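21 de fevereiro de 2018 - caderno da bancada, avaliação do kit Grurnitus

Segunda passagem pelo kit de dois braços da Redirine. Firmware de fábrica, ganhos sem alterar, dedos em cunha de origem. Tarefa: pratos e escorredor de arame. Limite de 240 s por ciclo, 74 ciclos previstos no plano. Registo no disco partilhado, pasta Khunthong.

A calibração mão-olho foi refeita antes de começar. O assistente do fabricante pede 6 poses e aceita o resultado sem mostrar o resíduo. Tive de o extrair do ficheiro de log, linha 1.286. O manual não menciona esse campo.
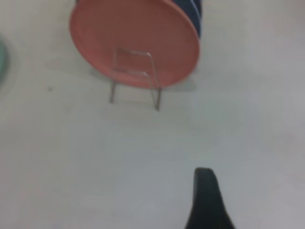
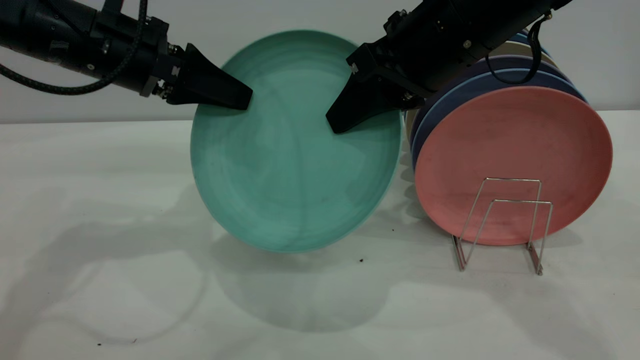
O ponto fraco do kit continua a ser a documentação da força de aperto. A ficha dá um único valor por dedo, sem indicar a abertura nem a postura do braço. Para uma pega como a do prato verde-azulado, com um dedo de cada braço em faces opostas, esse valor não serve: a força depende da coordenação entre os dois controladores, e a sincronização só aparece no anexo, sem tolerâncias. Pedi a tabela completa à Jolley, que distribui o kit cá. Sem resposta até agora.

Câmara de punho: imagem mole, os arames do escorredor mal se distinguem contra o prato rosa-salmão da frente. Para estimar a posição das ranhuras uso a câmara fixa. Perguntar se a focagem é ajustável ou se vem colada.

Pendente:
- repetir a calibração com a bancada à temperatura da sala
- medir o atraso entre braços com o osciloscópio
- a Olaia Arroyo revê o contrato de assistência, cláusula de substituição dos dedos

Não assinar a recepção do kit antes de ter a tabela de forças.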